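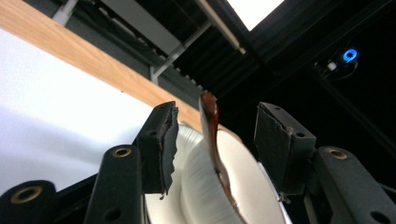

By the club helper at Sturngate | Opinion | 2 comments

I've been helping with our after-school robotics club for two years now, and every June I have the same argument with somebody's parent. It goes like this. They come to the open evening, they watch a pair of gripper fingers go in around a white dish, and they say, "Is that it? When do they get to the competition?"

My view, and I'll happily bore you with it, is that picking up a dish is the best thing we do all year. I'd drop the competition tomorrow if it meant more evenings like that.

Think about what's in it. A rounded dish has no flat sides to grab. Shiny things play havoc with a camera. Then you put something thin and glossy in the way and the whole plan you wrote on the whiteboard at four o'clock is in the bin by half past. The pupils have to talk to each other, and they have to look properly (really look, with their noses practically on the table) at where the pads are touching.

And the pads! Ours are a mess. The grey grippy layer is torn along the edges and there are little shreds hanging off it, and I've had a very polite email asking whether we might tidy it up before visitors come. No, we might not. A ragged pad tells a fourteen-year-old more about friction and wear than any slide I could show them. Last term a group spent 40 minutes arguing over whether to replace theirs, and I kept my mouth shut and drank my tea. It was the best session we've had.

The competition side is a different animal. We entered the Rorkent Challenge last year and I'm glad we did, the kids loved the coach trip and the Jayawardena team were lovely to us. But the task was set months ahead, the mat was the same for everyone, and by the end our lot had one routine they could run with their eyes shut. They'd stopped asking questions. Two of them admitted they didn't know what half the code did any more.

I know the case for it. Trophies get you funding, and a head teacher can point at one. The Prendia kit we'd like costs more than our whole budget, so I'm not going to pretend money doesn't matter. But if we have 50 hours in a year with these children, I want most of them spent on cutlery, crockery and whatever's in the staffroom drawer.

So come to the next open evening by all means. Pull up a stool, pick an object out of the box, and ask the pupils how they'd get hold of it. Just leave yourself plenty of time, they do go on a bit.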